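Study Resources > Retail and Stock > Textbook > Chapter 8

We use cookies to remember your place in the book. By continuing to read you agree to our cookie policy.

Chapter 8
Storing and Finding Small Items

Most small businesses lose more time looking for things than they lose to broken equipment. A repair shop may own every screw, washer and spring it needs and still send a customer away, as the part can't be found while the customer is standing there. This chapter is about how small items are sorted, labelled and put away, and how a shop keeps track of them afterwards.

Chapter 7 dealt with large stock, where each item has its own place on a shelf and can be seen from the aisle. Small stock behaves differently. It is bought in packets, used one piece at a time and often put back in the wrong place. A single packet may last for years. The person who bought it may have left the business by the time it runs out.

We will follow one business through the chapter. Ogbonna is a sewing machine and small appliance repair shop in Levthorpe. Hadiza Lawal took it over in August from the previous owner, along with the tools, the workbench and a back room full of spare parts. Her first job was a stock list. She found 394 different kinds of part, kept in tins, jars, envelopes and drawers. Some were labelled with the name of the machine they fitted, some with the name of the supplier and some had no label at all.
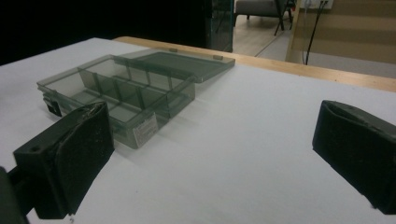 Lawal had to choose a way of grouping the parts before she could move any of them. There are three common ways to do this. Parts can be grouped by type, so that all the springs are together. They can be grouped by the machine they belong to. Or they can be grouped by how often they are used, with the most common parts nearest the bench. Each way suits some shops and makes trouble for others.

Grouping by type is easy to explain to a new member of staff. It works well when the same part fits many machines. It works badly when parts look alike but differ slightly in size, as a small mistake in sorting is hard to spot later.

Grouping by machine is helpful when a shop repairs only a few makes. Much of the work at Ogbonna is on Bumon and Skokitz machines, and Lawal first thought of giving each make its own cabinet. She gave up the idea when she saw that 64 of her parts fitted both. She would have had to keep two stocks of each, or send staff to the wrong cabinet half the time.

Grouping by use saves the most walking. Its weakness is that use changes. A part that is needed every morning one year may hardly be touched the next, and someone has to notice and move it.

In the end Lawal mixed two of these methods. The parts used most often went beside the bench. Everything else was sorted by type in the back room. Her assistant, Nisreen Salameh, wrote a code for each kind of part and entered it in a notebook – later a spreadsheet – with the place where it was kept. We will look at her codes in section 8.2.

A storage system also has a cost. Containers must be bought, labels written and staff paid while they sort. Lawal set aside £600 for the whole job and spent most of it on wages. Small firms often forget this when they plan a change, and count only the price of the containers.

Key terms in this chapter: stock list, part code, reorder level, dead stock.

8.1 Making a stock list

A stock list is a written record of what a business holds and where it is kept. Before starting one, decide what counts as a separate item. Two screws of the same length but with different threads are separate items and need a line each. Two packets of the same screw from different suppliers can usually share a line, with both suppliers' names noted beside it.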